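Streaks on a matte white tabletop that won't come off

Flultach Home Forum > Furniture > Desks and tables
Posts: 6

ouali_north
January 22, 2018
I have a plain white table, matte finish, one rounded corner at the front right with the wall shadow beyond it. I bought it in October from Flidance. When the light is even you can see faint streaks and smudges in the middle, right where I work. 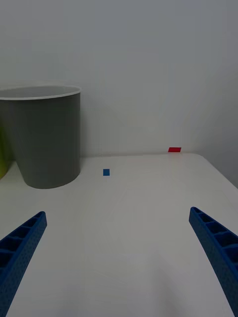
I have tried a damp microfiber cloth and dish soap, 4 rounds of it. The streaks move but they don't go away. I don't want to use anything that will leave a shiny patch. What do people use on these?

benchpress22
It's the soap. Dish soap leaves a film on matte surfaces and you are spreading it every time. Wipe with plain warm water, change the water, wipe again, then dry with a clean towel right away. Don't let it air dry.

Ovulside
Disagree. Water alone did nothing on mine. I use one part white vinegar to three parts water and it comes up clean. Been doing it for two years on the same table.

benchpress22
Depends what the top is made of. Vinegar is fine on some finishes and dulls others. I wouldn't tell someone to put it on a table when we don't know the coating.

Ovulside
It's diluted. Try it on the underside first if you're worried.

tallgrass
Mod note, there is already a long thread on white tops with 2,255 replies, but I'll leave this one open. My two cents: stay away from the melamine sponges. They take the smudge off and polish the spot, and then you see that spot from across the room. I did that to a shelf and had to live with it. Also the table is up against a white wall, so any mark is going to show more than it would in a darker room.

ouali_north
Thanks. Did the warm water twice and dried it by hand. Better, I'd say most of the film is gone, but there is still one streak toward the front. I'll test the vinegar underneath tonight and leave it a day before I do the top.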